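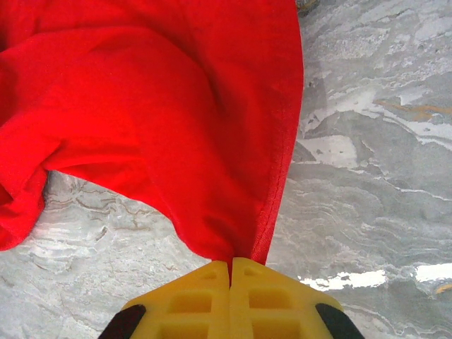

Rarnik Arm, Cloth Handling: Safety Check Before and During a Session
Pandley Shared Workshop, July revision

Please go through the whole list every time you power up, even if you were the last one to use the arm and you remember perfectly well how you left it. I have written my comments under each item, and they do run on a bit, so skip them once you know them by heart. Mark each line OK, Fix or Stop.

BEFORE POWER

1. Emergency stop within reach of the person at the keyboard
OK
Comment: Reach means reach while seated, with your elbow bent. It had wandered behind the monitor again, so I have put it back on the left and tied the cord to the table leg.

2. Base bolts tight, no rocking
OK, after tightening
Comment: I found 2 of them a little loose, the ones on the side facing the door. A quarter turn did it. Please write it down if you find them loose again, as I would like to know whether they are working themselves out or whether I was lazy the first time.

3. Cables clear of the arm's full sweep
Fix
Comment: Walk the arm through its reach by hand with the power off and watch the cables the whole way – it takes a minute and it is rather pleasant. The Osis supply has a longer lead than it needs, and the slack wants a proper clip. I have used a twist tie for now.

4. Gripper fingers seated, no cracks
OK
Comment: Run a fingertip along the ribs between the square pockets on the yellow fingers, and along the edges where they come together. If you feel a ridge that catches your skin, it will catch a shirt too. Lint collects in the pockets, and an old soft toothbrush gets it out nicely.

THE CLOTH

5. Nothing in or on the garment that can snag
OK
Comment: No pins, no drawstrings, no zippers for the time being. Look over any hem before you offer it to the fingers. The red one with the white drips on it is fine to use, but please keep an eye on the print, because I would hate to see it scraped up.

6. Garment lying inside the marked work area
OK
Comment: It may be as crumpled as you like, that is rather the whole idea! Just don't let a sleeve or a corner trail toward the base joint.
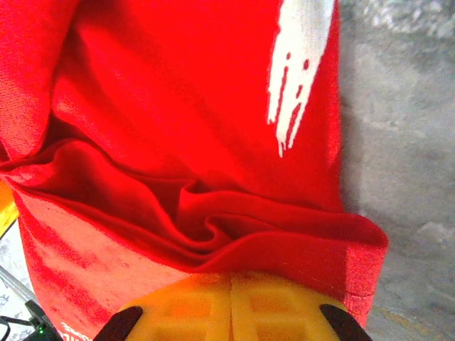

7. Pinch force at the low setting
OK
Comment: The setting in the Mensah control file should read 94. Anything higher and the fingers will hold on to the cloth very stubbornly, and they would do the same to your thumb. If someone has been trying thicker material, put it back afterward.

WHILE RUNNING

8. Hands out
OK
Comment: I know how tempting it is to straighten one little fold. Pause first, wait for the arm to settle, then reach in. Long hair tied back and loose cuffs rolled up, too.

9. Release tested with cloth in the grip
OK
Comment: Open and close it 2 times on a spare bit of fabric before the real thing. Should it refuse to let go, press the stop and ease the cloth out sideways. Please don't tug upward, as that loads the wrist.

10. Motors comfortable to the touch at the break
OK
Comment: Some 737 cycles on the counter so far, and the elbow is still the one that warms up first. Power off before you feel it, of course.

SHUTTING DOWN

11. Arm parked, supply off at the wall, cloth back in the bin
OK
Comment: Support the forearm with one hand as the power goes, or it will sag and knock the fingers.

Still to do: cable clip for item 3, fresh tape for the corner of the work area nearest the sink.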